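Wed 17 September

Started on the planner timeouts again. The overnight batch on Brarell finished 2953 queries and 127 of them hit the time limit, all in the same region of joint space, elbow high and wrist rolled past vertical. Yesterday I blamed the sampler. Today I replayed the worst of them with collision checking turned off and every one solved on the first try, so the sampler is fine and the checker is the slow part.

Profiled it before lunch. Most of the time goes into the cable proxy I added in March, a chain of capsules hung off the forearm link. It was meant to be a cheap stand-in. At some point it got tested against itself as well as against everything else, and the pair list grew to match. Took the self pairs out of the matrix and reran the 127. All but 56 now finish inside the limit. I have not looked at those 56 yet.

I-seul Cheon came over mid-morning about the wrist stream. Her segmentation node (Alinano branch) drops masks when the exposure settles, and she wanted to know if my logger was holding the lock. It was, for the length of a disk write. Moved the write to its own thread and she says the gaps are gone in her short test. A long test is hers to run tomorrow.

Spent the afternoon on the self-filter, the part that removes the robot from its own view before anything goes to the obstacle map.
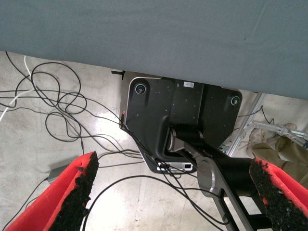

The self-filter still works from the URDF and a fixed padding value, and the padding is the weak point. At 67 mm it removes the fingers cleanly and takes real obstacles with them. Any tighter and slivers of finger survive as obstacles and the planner refuses to leave its start state. With the gripper open, the two red fingers come up large in the bottom corners and the black pads on their inner faces have a rough outline that the mesh does not model. I want a separate padding value per link, small on the arm and larger on the pads. The thin black cables looped across the floor are a different problem – they are not in the URDF, so the filter has no opinion on them and they go to the map like anything else.

Wrote the per-link padding as a YAML block, read once at startup. The loader accepts a missing link name without complaint, which I found after misspelling one and losing half an hour. It now throws.

Left to do: look at the 56, merge the pair list change to Ganska, ask Wang support if the driver timestamps are taken at exposure or at transfer. If it is transfer, the filter is using joint states that are slightly too new and some of my padding is covering for that.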